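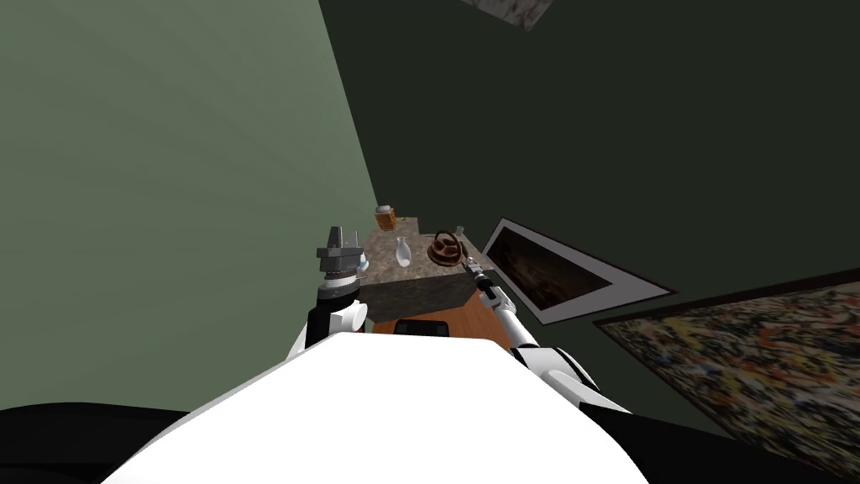 You stop buying things for a room when every trip to the store ends with a return, one reply to our October renter survey said, and a lot of the others said it in different words. Too deep. Too wide for the stairs. Fits fine but then the closet won't open.

PRISIK OPENS FURNITURE RENTAL SHOP FOR SMALL APARTMENTS IN MIMICO

Shop carries the Xolalpa line, sized for homes of 400 square feet and under

MIMICO, March 6, 2023 — Prisik is opening its first walk-in shop today, for people who rent small and move often. Furniture by the month. Tables, chairs, shelves, a couple of beds, desk lamps. Doors open at 10 a.m., no ribbon, there will be coffee.

Up to now Prisik has been online only, with delivery from a shared warehouse. That worked okay for chairs. It did not work for tables, which people want to lean on and sit at before they say yes. The shop has a measuring corner with tape on the floor so customers can lay out their own room and walk around in it. Bring your numbers. Staff will help if you don't have them but it takes longer.

The survey behind the move went out to renters last fall and got 603 replies. Most common complaint was depth, then weight, then price. Corners came up over and over. People have a corner by the window or behind the door and nothing goes in it, or something goes in it and sticks out. The Xolalpa line was drawn up with that in mind by the design studio Prestideo, and the square tables come in more sizes than anything else in the range.

How it works:

Pick your pieces in the shop or on the site. Sign for 90 days. After that it runs month to month and you can swap, keep or send back. Delivery and pickup inside Mimico are included in the monthly price. Outside Mimico there is a charge, listed at checkout. Stairs are no extra. Please do tell us about the stairs though.

Swaps are free once per rental. Moving to a new place counts as a swap, so if the desk that fit the old bedroom doesn't fit the new one, call and we trade it.

Wear and tear: normal scuffs are on us. Cup rings, also on us, this was the number one question we got during the online year. Burns, broken legs and anything chewed by a dog get charged at the repair rate, which is posted by the register and on the site. No suprise bills.
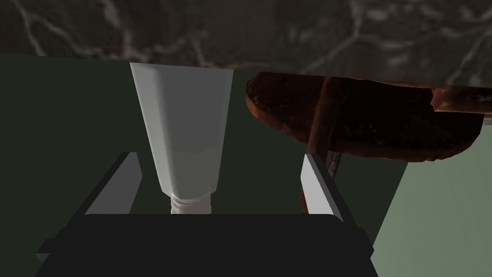 What about the stuff that gets sent back, does it just go in a dumpster? asked a comment on the sign-up page, and it's a fair thing to ask about any rental outfit.

No dumpster. Returned pieces get cleaned, tightened up and checked over, then go back on the floor. Once a piece has been out on 3 rentals it moves to the sale rack at the back of the shop and anyone can buy it, renters get first look. Tops and legs in the Xolalpa line come apart, so a table with a bad top gets a new top. Same with shelves. Mattresses are the exception, those are sold new only and we don't take them back.

Prestideo will have a designer in the shop on opening day with sample tops and finishes. Not for sale yet. The studio wants to hear what people think before the next batch gets made, especially about the folding desk, which testers either loved or couldn't get to fold. A revised hinge is in the works. Comment cards will be at the counter, or write to the shop adress below.

Also new with the shop:

Repair hour every morning, first hour after opening. Rented pieces only for now.

Moving boxes to borrow, free, bring them back flat.

A bulletin board for sublets and room shares. Put up your own card, take it down when the room is gone.

Student pricing starts in October and will be posted before then — please don't call about it yet, the rates aren't final.

ABOUT PRISIK
Prisik rents furniture for small homes. Started online, now with a shop in Mimico. All rentals can be ended by phone, by email or at the counter.

ABOUT PRESTIDEO
Prestideo is a furniture design studio. Xolalpa is its first line made for renting.

Press contact: Prisik press desk, Mimico shop. Product photos and the full price list on request. Store visits for press any morning this month, just let us know the day before.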